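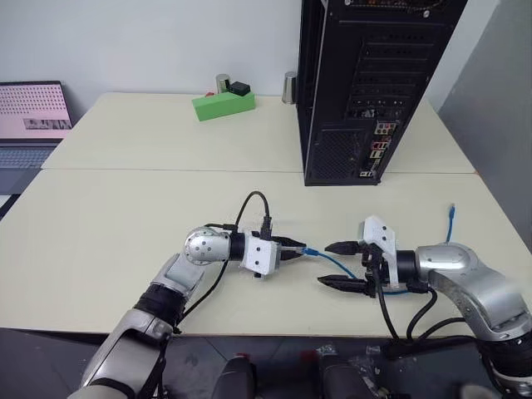
Plugging in a cable at the Fluslow open day

I took a half day off on Wednesday to go to the open day at Fluslow. They have the second floor of a building I used to pass on my way to work, and until this month I thought it was a dentist. You signed in on a clipboard, got a sticker with your name on it and went up in groups of nine.

I went mainly to see the network cable task. I spent 11 years doing desktop support and have plugged in more network cables than I care to think about, mostly on my knees. I wanted to see how a machine would go about it.

The setup is plain. Two arms work over a pale table with the back of a computer tower facing them. The cable is bright blue, with blue boots on both ends. The left gripper holds it right by the plug and the right one steers the slack. Then the plug is supposed to go into the network port on the tower.

Deepika Gounder ran our session. She said the hard part is the cable, since a cable has a different shape every time you put it down. The tower stays where it is. If the left arm grabs the cable an inch too far back, the plug droops and the whole thing has to be done over. I believe that. I have the same trouble when I reach behind a desk and can't see my hand.

We got to watch five tries. Two went in. On one the plug was upside down and the arm kept pushing for a while before Deepika stopped it. On the other two the cable slipped and they reset. It was slow. A person would do it in a few seconds, and each of these took nearly 2 minutes. I was still glad they showed us the misses along with the rest.

A man in my group asked if the arms could feel the click when the plug seats. Deepika said no, they go by the cameras and by how hard the motors are working. He asked about the little plastic tab that always breaks off. She said they go through a lot of cables.

After that we moved to the next room, where Noura Hourani talked about training. A person works the arms by hand to do the job, the computer records it, and this gets repeated until there is enough to learn from. For the cable task they have 1000 recordings so far. She did 67 of them herself in one week and said her shoulders hurt. There was a practice station where visitors could try it. I got the cable picked up with one hand and dropped it passing it to the other. The woman after me did it first time.

I asked Noura what the job is for. She said racks, eventually, and test benches before that. A tower is just easy to have around. I think test benches make sense. Racks I'm less sure of – the ones I worked on had cables so tight you could hardly get two fingers in, and these grippers need more room than that.

Parking is behind the building and fills up by ten. There was coffee, and some pretty good almond cookies. They plan another open day in the spring, with the cable task again and something with folding boxes. I'd go back for the cables, to see if it's any faster.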